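About Us | Vikmont Shared Workshop

Home
About Us
Membership
Open Evenings
Tool List
Contact

About Us

Welcome, and thank you for stopping by our page! Vikmont is a shared workshop for people who like building machines that move by themselves, or nearly by themselves, and who have run out of room to do it at home. We have benches, a wood corner, a small electronics room, a row of lockers with dents in them and a kettle that gets more use than any of the power tools. If you have ever tried to line up a robot arm on a kitchen table while somebody else wanted to eat dinner at it, you will already understand most of what we are about.

How we started

The workshop began with 14 people who had met at a weekend class on small motors and didn't want to stop when the class was over. For the first winter we took turns hosting each other in garages and basements, carrying parts back and forth in shopping bags, and a good deal went missing that way (there is still a motor driver out there somewhere, and we would love to have it back). In March of our second year we signed a lease on the old Kashyap building, which had been a shop for picture frames and still had the long cutting tables in it. We kept two of the tables. The third came apart when we tried to move it, and its top is now the shelf over the sink.

The part we rent is 3,521 square feet, which sounded enormous to us when we first walked through and now feels just about right on a quiet evening and rather snug on a busy one. Of that, 1,339 square feet is open bench space, and the rest is divided up among the wood corner, the electronics room, storage and the front room where we hold classes and eat cake.

What we do here

Most of our members are working on something of their own. We have had plant-watering carts, a chess-playing arm, a machine that sorts buttons, several things meant to feed cats, and one very handsome automatic curtain that took its builder the best part of a year. You don't need to be an engineer to join in. Plenty of us came from sewing or carpentry or fixing old bicycles, and those turn out to be very good backgrounds for this sort of thing, especially when it comes to cables.

Alongside the personal builds there is always one big shared project, and for a good while now that has been Cadus, our two-armed bench robot. Cadus lives in its own little walled station, and the idea is that the pair of arms should one day be able to help with the kind of bench job where you always wish for another hand: holding one end of something long, passing a wrench across, keeping a piece of equipment steady while you work on it. We are learning as we go. Anyone who has been through the safety talk can put their name down for a turn, and the notebook on the hook by the door is where we write down what we tried, what we changed and what we would like the next person to try.

Ustum is the software side of the same project. It started out as a handful of scripts for moving one joint at a time and has grown into a fairly friendly set of programs for steering the arms, saving a motion and playing it back more slowly. It is free for members to copy and take home, and several people now run a version of it on smaller arms of their own. If you do, please do bring your changes back to us! Half of the nicest parts of Ustum came from somebody's spare bedroom.

We try to give the arms real objects from around the shop, in real sizes and shapes, as you'd find them on any of our benches. A tidy set of matching blocks would be easier, and we do have one for beginners, but sooner or later everybody wants to have a go with the hand tools.

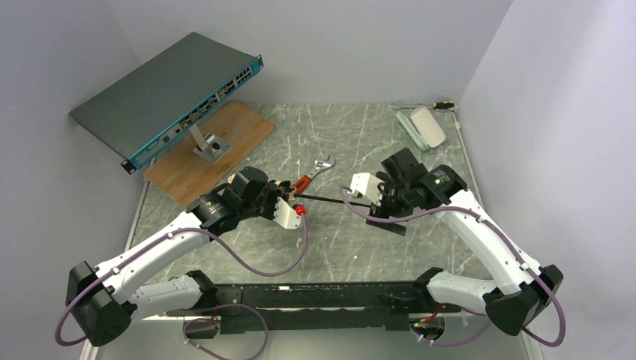

Cadus at the bench, with an adjustable wrench and a long black rod between the grippers and a network switch on its stand at the back left.

Classes and open evenings

Our beginner course runs over six evenings and covers reading a simple wiring plan, fastening and routing cables so that they survive a moving joint, and writing a first short motion in Ustum. We keep the groups small enough that everyone gets time at the controls. There is also a one-evening course on making base boards and stands in the wood corner, which is popular with people who have never used a drill press and would like to meet one in good company.

Open evenings are free. Come in, walk around, ask anything you like and stay as long as the lights are on. Children are very welcome with a grown-up, and we have safety glasses in small sizes.

Membership

Members have use of the benches and hand tools, a locker, and a place on the list for Cadus. The larger wood tools need a short introduction first, which we run whenever three or more people are waiting. Our lending shelf holds some 597 books, manuals and magazines, nearly all of them given by members, and you may keep a book for as long as you are really reading it.

We are not a repair service, though we are asked quite often, and we don't build to order. What we can do is lend you a bench and good advice while you have a try at it yourself.

Finding us

We are on the ground floor of the Kashyap building, through the green side door. The front entrance belongs to our neighbors upstairs. There is a ramp to the left of the steps, bike parking in the yard, and a bell that needs a firm push.

Page last updated January 24, 2023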